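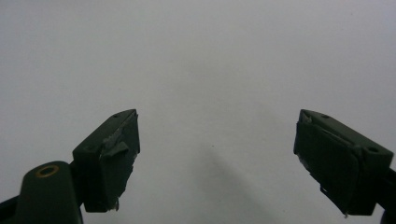
Can Bullo protect my office files from ransomware?

It protects the backup copies of your files, so if the originals get scrambled you have clean ones to restore from. It doesn't stop an attack from reaching your computers. You still need antivirus and regular updates for that.

Bullo backup box, 2 TB
Made by Omik, Pradport
$300, power supply and network cable included
In stock

Hi, and thanks for stopping by! I'm the person behind Omik, and Bullo is the thing I spend most of my days on. It's a small backup box for offices that don't have an IT department (or whose IT department is whoever sat closest to the router when it broke). You plug it into your network, pick the folders you care about, and it collects a fresh copy of them every night.

I used to fix computers for small businesses around Pradport, and the calls I hated most were the ones where a backup drive had been plugged into the infected machine the whole time. The backup was there all right, and it was just as locked as everything else. Bullo grew out of those calls.

How it works

Most backup software pushes files from your computer to a drive. That means your computer has permission to write to the drive, and so does anything nasty running on your computer. Bullo does it the other way around. The box logs in to your computer with a read-only account, pulls the files over, and logs out. Your computers never get a password for the box, and there is no shared folder to find.

Once a copy has landed, it's locked for 30 nights by default. During that time it can't be changed or deleted over the network, by me or by you or by somebody who has stolen your admin password. The only way to clear it early is to hold down the button on the back of the box while it starts up, so please keep it somewhere that strangers don't wander past -- a locked closet is great.

Bullo only stores what has changed since the last run, and it will keep up to 2,000 snapshots before it starts dropping the oldest unlocked ones. For a normal office full of documents and spreadsheets you'll probably never get there. If you edit video all day, the disk will fill up long before the snapshot limit matters, and you should write to me before ordering so we can work out whether it's a fit.

The warning light

Every night, Bullo compares how many files changed with what's usual for you. A sudden jump is one of the better early signs that something is encrypting your stuff. When that happens the light on the front turns amber, you get an email, and automatic clean-up stops until you've had a look. It won't throw away a single old copy while it's worried.

It does get it wrong sometimes. Renaming a giant folder will set it off, and so will moving to new accounting software. You click "That was me" on the settings page and it goes back to normal. I've made it a bit less jumpy in the current version, but I'd still like it to fuss too much than too little.

What's in the box

The Bullo itself
Power supply (US plug)
Network cable
Printed recovery sheet
Setup card

Please fill in the recovery sheet! It has room for your recovery key, and the key is shown exactly once, during setup. I don't keep a copy. If you lose both the key and your password, your backups stay encrypted and I can't help you, much as I'd want to.

Getting it running

Plug the box into your router and give it a few minutes to wake up. Go to the address on the setup card, choose a password, and write down the recovery key. Then run the small helper program on each computer you want backed up. It creates the read-only account for you and asks which folders to include. The first backup is slow, so start it at the end of the day and let it run overnight.

Then do a test restore. Pick some boring file, bring back yesterday's version, and open it. I nag everyone about this and I'm going to keep nagging.

Works with

Windows 10 and 11
macOS 11 and newer
Most Linux desktops (you'll set up the account by hand, instructions are in the manual)

It doesn't back up phones, and it doesn't reach into online mail or cloud drives unless those files are also synced to a computer in the office.

Has anyone checked it?

Yep. I paid Vigfúsdóttir, a small security testing firm, to try to break in over the network. They found a problem in the settings page that let a logged-in user see the email log of another user on the same box. Embarrassing, and fixed. Their full report is on the downloads page, including the parts that made me wince -- same goes for the change list, last updated 22 Apr 2022.

Updates and warranty

Security updates are free for as long as I sell the box, and there's no subscription. The hardware is covered for 12 months. If the disk dies in that time I'll send you a new one before you mail anything back, and it slides out with one screw.

Coming in July

A version that can keep a second copy on another Bullo in a different building. Current boxes will get this as a free update. You'd need to buy the other box, of course.

Shipping

I ship from Pradport to anywhere in the US, usually the day after you order. Questions go to the contact form, and I answer them myself, mostly in the mornings.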